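Trummer Opens Its Robot Workshop in Tirkcombe to the Public, and Asks Visitors to Bring Doubts

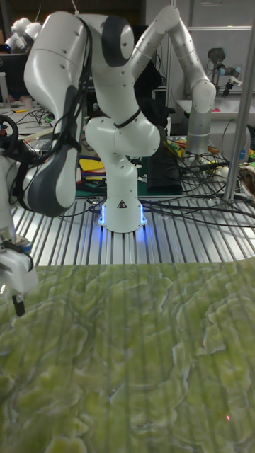 What the company is showing, and what it isn't

TIRKCOMBE, August. Trummer will open its automation workshop to the public this Sunday from 10 a.m. to 4 p.m. Admission is free. The company would like it known in advance that no robot will pour a drink, wave at children or dance.

The workshop has had open days before. Last year's featured a routine set to music, and it went over well with everyone except the people who had come to find out whether they should spend money. Several of them wrote in afterward. One owner of a small packing business in Esholm asked how long the arm had been programmed to do that one thing, and whether it could do anything else by Monday. The company did not have a good answer, and this year's program was built around her letter.

Visitors will see robot arms on the same benches where the staff use them during the week. The benches have not been cleared for the occasion. There are cables across the tables, tools lying out and parts left over from earlier jobs, and anyone thinking of putting an arm in a shop of their own should know that a good share of the labor goes into that kind of thing: running cable, moving a fixture half an inch, finding out why yesterday's settings no longer fit.

"I have been to a lot of these events as a guest, and I usually come home knowing less than when I left," said Godfrey Mutiso, who runs the workshop. "You get a finished move, done perfectly, by an arm that has done it all week. I'd like people to see us set one up cold. It's slow and it's kind of dull, and that's most of what they would be paying for."

The main session

The main demonstration starts at 11 a.m. and repeats at 2 p.m. Each time, staff will begin with an arm that has no program loaded for the task and teach it to pick up small items and set them down in marked spots. A visitor will choose the items from a tray. The tray includes a few that the staff would prefer not to be handed, among them a soft pouch and a clear plastic lid.

Once the arm has been taught, it will be left to run without anyone touching it. Drops, misses and stops will be written on a board at the front of the room as they happen. If the arm stops and needs a person to restart it, that goes on the board too. Trummer has not promised a success rate and will not be giving one in this release.

A second session at 12:30 p.m. will cover Zotasance, the company's software for moving a taught task from one arm to another. Trummer has described Zotasance in the past as letting customers "teach once and run anywhere." That line has been dropped from the brochure. In the company's own log of 2943 transfers, the software handled simple moves between similar arms well enough, and did a good deal worse when the tool at the end of the arm changed. A printed copy of the log will be on the table by the door, with the failures left in. Visitors may photograph any page.

"Sales wanted to keep the slogan," Mutiso said. "I asked them to come and do a transfer in front of me with a different gripper. We had that conversation for most of an afternoon and then the slogan went away."

Questions about jobs

The company expects to be asked whether its machines put people out of work. It has heard the standard reply, that robots only take the jobs people don't want, and it will not be using it. Some customers have moved workers to other duties after buying an arm. Others have let an open position go unfilled. Trummer does not follow its customers' payrolls and says that anyone in its line of business who claims to know the full effect should be asked where the numbers came from.

A talk on the subject is set for 3 p.m. Two former line workers from Esholm will speak, one of whom now programs arms and one of whom left the trade and has little good to say about how it was handled at her plant. Neither has been asked to submit remarks ahead of time. There will be an open microphone afterward.

Who should come, and who might skip it

The day is meant for owners and managers of small shops, for the people who work in them, and for students who are thinking about automation as a trade. Families are welcome, though younger children may find the 11 a.m. session long. Shops that change products every few days should come to the Zotasance session in particular and may well leave having decided against buying. Mutiso says he has talked more than one shop out of an arm this year and expects to do it again.

There will be no order forms at the event and no open day discount. Staff will not scan badges or collect business cards. Anyone who wants a follow-up call can leave a phone number at the desk, and the call will come from an engineer.

Practical details

The workshop can hold around 600 visitors over the course of the day. Each demonstration is limited to 15 people at the bench so that everyone can see and ask questions; the rest can follow from the seats behind. Places at the bench are given out at the door starting at 9:45 a.m. and cannot be reserved.

Visitors must stay behind the yellow line while an arm is running. Closed shoes are required on the workshop floor, and long hair should be tied back. Bags can be left at the desk. Children under five must be carried or held by the hand at all times.

Parking is available behind the building, with the entrance on the canal side. The front steps are under repair; use the ramp. Coffee and sandwiches will be sold in the yard by a Tirkcombe bakery, made and served by people.

Reporters are welcome at all sessions and may film the arms at work, including when they fail. Interviews with Godfrey Mutiso can be arranged at the desk between 1 and 2 p.m. The company asks that footage of the demonstrations not be sped up, or that it be labeled if it is.

About Trummer

Trummer builds and installs robot workstations for small manufacturers and packers in Tirkcombe, Esholm and nearby towns. It also develops the Zotasance software.

Press contact: Trummer press desk, Tirkcombe workshop, weekdays 9 a.m. to 5 p.m.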